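Ticket 3387
Product: Dramex Victim Notification, county edition
Site: Gernow County, Victim Services
Category: Outbound notices / custody and parole events
Priority: 2
Status: Resolved, monitoring

Reported problem

Families registered on impaired driving fatality cases are not getting phone or text notice when a parole hearing is scheduled. Email notices go out normally. First reported by the Victim Services desk after a registrant called to ask why a hearing letter had arrived by mail with no call ahead of it. The desk checked the registrant's profile and found phone, text and email all turned on, with the phone number confirmed at signup.

Desk staff tried the following before opening the ticket: removed and re-added the phone number, sent a test call from the profile page (received), sent a test text (received), and signed the registrant out of all sessions. The next hearing event on the same offender record still produced email only.

Environment

Dramex server on current release. Custody and parole events come in from the Festton records system by scheduled file, every 60 minutes. Voice and text go out through the Cù relay. Email goes out through the county's own mail server and does not touch the relay.

Log

9:10 a.m. Ticket accepted. Requested the event export for the affected offender record and the relay delivery report for the same period.

9:45 a.m. Event export received. The hearing event is present with type code PHS. Email job created and marked delivered. No voice job and no text job were created. The fault is therefore ahead of the relay, since the relay was never asked to send anything.

10:05 a.m. Relay report confirms this. Test calls from the desk appear in it. Hearing notices do not.

10:30 a.m. Compared with a custody transfer event on another record, type code CTR. Email, voice and text jobs were all created. Compared with a release event, type code REL. Same result, all three created. Problem is limited to PHS.

11:20 a.m. Opened the event mapping table. PHS is mapped to the template group "Hearing, general." That group has an email template and no voice or text template. When a channel has no template, the job builder skips it and writes a line at debug level only. Debug logging is off at this site, so there was nothing to see in the normal log.

11:35 a.m. Asked the site whether the mapping had been edited. Site states no edits on their side. Audit table shows the mapping was rewritten by the import tool in July, when Festton split its single hearing code into separate codes for court and parole hearings. The old code was mapped to a group with all three templates. The new parole code was not in the import list, so it went to the default group.

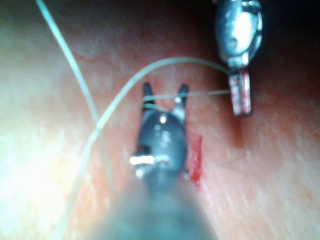 Do registrants need to sign up again to get phone and text notices for parole hearings?

Existing registrations stay valid, and the channels each person chose are still stored on the profile; the correction is made once, in the event mapping table.

1:15 p.m. Ran a read-only query for PHS events imported since the July change, joined to registrants with voice or text turned on. Result: 358 notices that should have had a voice or text job and did not. Each one has a delivered or bounced email on file, except where the registrant had no email address. Those records received the mailed letter only. List exported and placed in the site's secure folder.

1:40 p.m. Site asked that no missed notices be resent automatically. Many of the hearings are already past, and an automated call saying a hearing is "scheduled" would be wrong and upsetting for the family. Agreed. Queue replay is disabled for PHS until the mapping change is finished. Advocates will work the exported list by hand, upcoming hearings first.

2:20 p.m. Created template group "Hearing, parole" on the test server. Copied the voice and text wording from the former group. Site made one change to the voice script: the offender's name is now read only after the listener enters a PIN, so a child or a coworker picking up the phone does not hear it. Text template carries the case reference and the desk's callback number, with no names.

3:05 p.m. Mapped PHS to the new group on test. Injected a sample event. Email, voice and text jobs all created. Voice played in full, PIN prompt accepted, name read correctly.

3:30 p.m. Repeated with a registrant set to text only. One text job, no voice, no email. Repeated with a registrant who had opted out of parole notices but kept release notices. No jobs created, as expected.

4:10 p.m. Change applied to production between import files. Replay flag left off. Next import contained new PHS events and created jobs on all chosen channels. Relay report shows them accepted.

Cause

Record system code change not covered by the import mapping. Default template group lacked voice and text templates, and the missing templates were not reported at a visible log level.

Changes made

New template group for parole hearings. PHS remapped. Skipped-channel message raised from debug to warning at this site. Unmapped type codes now go to a hold queue with an alert to the desk — the email channel still sends, so no notice is delayed while the code is reviewed.

Open items

Festton to send advance notice of code changes to the site. The court hearing code was checked and is mapped correctly. Spanish voice template for the new group is awaiting site approval; until then Spanish-language registrants get the Spanish text and email, and a call placed by an advocate.

Ticket stays in monitoring until the site confirms the exported list has been worked through.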